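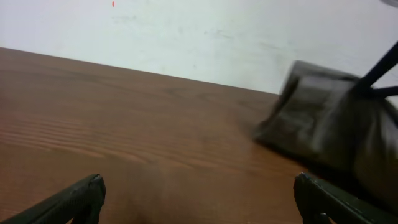
Vol. 4, No. 2

Teaching Two Arms to Do the Laundry: Progress Report, January
Pankaj Bhatia, Clirkden project group

The proposal promised a policy that folds cloth. What we have so far is a folder of examples and a new respect for anyone who has worked in a hotel.

Each example is one attempt, driven by hand from start to finish and saved with all camera views. We kept 97 and threw out 17. Most of the rejects were my own driving. In two of them the operator (me) paused to think, and a learner copies hesitation as faithfully as it copies everything else.

The wrist views gave us the most trouble. When the arm swings quickly, the cloth smears into a gray-green blur against the wall, and the fingers are the only thing left that you could call sharp with a straight face. We argued over whether to drop those stretches. We left them in, on the theory that the finished policy will have to look through the same cameras.

Overhead, life is calmer. The head view shows where a cloth lies on the table, but the arm likes to park itself over the part you want to see.
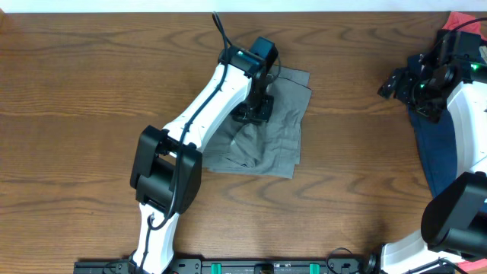

Fig. 2. Left gripper on the gray cloth, head view.

Labeling was done in Hivia, with a short script to line up the camera clocks. The script was wrong by four frames until mid-January, so the early labels were redone over one long evening.

Next: slower driving, more starting positions, and a first training run on the Surard machine, if the queue ever moves.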